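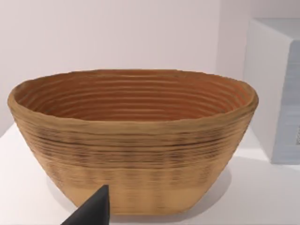

Las redes sociales se me habían metido en la cocina y ya no había forma de cenar sin que vibrara algo encima de la mesa. Probé a apagar el móvil (duré una tarde), probé a esconderlo en el cajón de los trapos (lo oía igual) y al final lo que me ha funcionado es ponerle un sitio fijo. En mi caso, un cuenco ovalado grande, de esos con las paredes acanaladas que parecen un cesto de fermentar pan, más estrecho de abajo y bien abierto de arriba. Es anchote, cabe la mano sin pelearse, y el interior rojizo tirando a terracota queda estupendo en la mesa. Móviles dentro a las nueve y hasta el desayuno no se tocan. ¿Que se me olvida? Muchísimo. Pero menos que antes.

Os cuento el resto de apaños que he ido haciendo en casa, que en los comentarios del otro día me los pedisteis.

Silenciar grupos por tandas

El día que me puse en serio tenía 1319 avisos sin leer. ¡1319! Casi todos del grupo de la urbanización, el del cole y uno de recetas al que me apunté por un bizcocho. No intentéis arreglarlo todo de golpe porque se acaba tirando la toalla. Yo me puse con ello mientras hervía la pasta: lo que tarda en cocerse, y a otra cosa. Primero los grupos donde nadie me pregunta nada a mí, luego los de compraventa y al final la familia, que es la parte delicada. A la familia no la he silenciado entera, solo el grupo de los buenos días con gatitos, y que no salga de aquí.

Mirar el fondo antes de subir la foto

Esto va por mí la primera. Subí una foto de unas croquetas que me habían quedado preciosas y detrás, en la nevera, estaba el papel con la contraseña del wifi en letras bien gordas. Desde entonces tengo en la encimera un rincón para las fotos, con la pared lisa detrás, sin calendario, sin cartas del banco y sin la hoja de los turnos. Si no podéis apartar los papeles, un paño de cocina colgado hace de fondo y encima tapa los azulejos feos. Ojo también con el horno y los cristales, que reflejan todo. A mí se me ha visto el pijama más de una vez.

Lo de las contraseñas

Las tenía en notas pegadas por dentro de la puerta del armario de las especias, entre el comino y el pimentón. Mal. Las pasé a una libreta de tapas duras que compré en Kasomex y que guardo en otro cuarto, y las importantes las fui cambiando una a una. Si preferís un gestor de contraseñas, mejor todavía, yo voy a mi ritmo. Y la verificación en dos pasos ponedla, que es un fastidio pequeñito y a mí me ha quitado un disgusto.

Vender trastos sin volverse loca

Cuando hago limpieza de armarios lo anuncio en Brendside, que es donde se mueve mi pueblo. Pongo tres fotos por trasto, con luz de ventana, y una de ellas siempre del desperfecto. Las medidas van en la primera línea, con el metro en la mano, porque si no te las preguntan doce veces. Tengo guardada en el móvil una respuesta tipo ("sigue disponible, recogida en mano, no reservo") y la pego tal cual. Antes contestaba con cariño a cada uno y me daban las tantas. La última venta fue un robot de cocina Szabó que no usaba desde que me mudé, y hubo quien me ofreció un patinete a cambio. No, gracias.

La carpeta de recetas guardadas

Guardar, guardar, guardar... y luego no cocino ni una. Llegué a juntar 900 recetas entre vídeos y publicaciones. Lo que hago ahora es apuntar a mano las que de verdad he probado y me han gustado, en una ficha, con mis cambios de horno. La ficha se mancha de aceite, pero no desaparece cuando alguien cierra su cuenta, que ya me pasó con unas rosquillas de anís y todavía me duele. El resto lo borro sin mirar mucho, como quien vacía el fondo del congelador.

Con las fotos, parecido. De las vacaciones en Karkau me traje 1975 y subí cuatro. Me quedaba pegada a la pantalla eligiendo, así que borro en la sala de espera del dentista o en la cola del pan, y en casa no.

Un cargador fuera del dormitorio

Pues eso, el cargador en la cocina, enchufado lejos del fregadero y de los fuegos. Me compré un despertador de los de toda la vida, feo como él solo y con un tictac que los primeros días me ponía de los nervios. Lo metí dentro de una caja de zapatos con un calcetín debajo y se oye lo justo.

Me falta resolver lo de la tableta, que los críos la encuentran la meta donde la meta. La semana pasada estaba encima del armario de las sábanas y ni por esas. Si tenéis algún escondite bueno, dejádmelo en los comentarios, ¡pero sin dar muchas pistas, que saben leer!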